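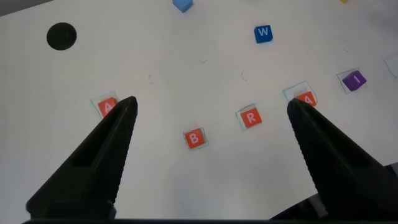

Why use loose letter blocks for a spelling layout when printed cards would be easier to handle?

A block can be turned, tipped, and set down a little off its place, and those small errors are part of what we wanted to record. A card mostly lies flat and gives only the order of the letters.

3.2 Materials and table layout

The task is copying a word. A model word is written by hand in capital letters on a small whiteboard, and the board stands upright at the back of the table. Letter blocks are spread over the middle. Along the front edge is a row of drawn squares, one for each letter of the word. The word is finished when every square holds its letter, read from left to right.

Model words came from a school list of 2,000 entries supplied by Plesteck. We kept only words of five letters, and took out proper names, plurals, and words in which a letter appears twice. Leonor Seixas and Bronisława Nowakowski then read through what was left and removed words that could be rearranged into another common word. BRAIN stayed in after some discussion. It has no repeated letter, but it shares most of its letters with TRAIN and GRAIN, so the first square carries a good deal of weight.

Each layout holds more letters than the word needs. In the BRAIN layout these include an L, an S, and a W, and also a second A. The second A was a late change. In the January pilot every needed letter was there once, and the last square could often be filled by elimination. With a spare A on the table either one is correct, and we accept both. A spare copy also shows whether the nearer block is chosen, a point we return to in Section 4.

Color is not a cue. Letters of the same word may share a color or differ. In the BRAIN layout the A and B blocks are orange-red and the I is purple. We considered using a single color throughout, as Flutton does in its classroom sets, but decided that mixed colors were closer to what is found in an ordinary toy box. It does mean that color grouping is possible — a block may be picked because it matches its neighbor — and we coded for this separately.

The squares were drawn by hand with a marker and left slightly larger than the blocks. A tight outline would have made every placement a fitting problem, and we wanted letter choice and placement to be scored apart. A block counts as placed when its whole base is inside the line. Its angle is noted on a three-step scale (straight, slightly turned, turned) and has no effect on whether the word is counted as finished.

Figure 1. The BRAIN layout: model word on the upright board, letter blocks on the table, and five outlined squares along the front edge.
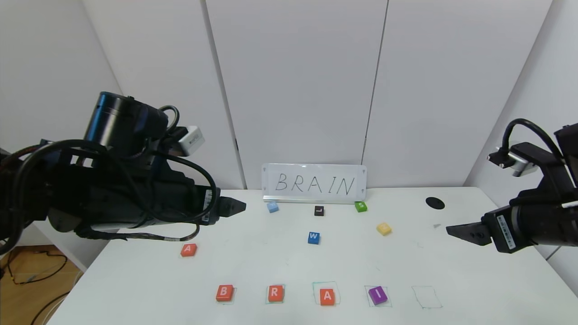 Lorraine Haworth, reading an earlier draft of this section, objected that a word shown in full turns the task into matching shapes, and asked whether anything in it could fairly be called spelling. We think the objection is sound for single words. For this reason we use "word copying" in the rest of the paper and keep "spelling" for the condition in Section 5, where the board is turned away before the first block is moved.

3.3 Scoring

In all, 361 layouts were scored from still pictures of the finished table. Of these, 323 had the right letter in every square. The remainder were sorted by type of error: wrong letter, empty square, correct letter in the wrong square, and block across the line. A layout could fall under more than one type.

Ľubomír Štěpánek and Anselmo Montes scored the pictures separately, without seeing each other's sheets. They disagreed on nine layouts, mostly over blocks touching the line. These were settled by looking at the picture again together, and where doubt remained the block was scored as outside.

Letters that read differently when turned caused some trouble. A W set upside down looks like an M, and an N on its side looks like a Z. We scored the block by the letter printed on it and entered the turn under angle. Word lists that use M and W together should be avoided in later work, or the blocks should carry a line under the letter.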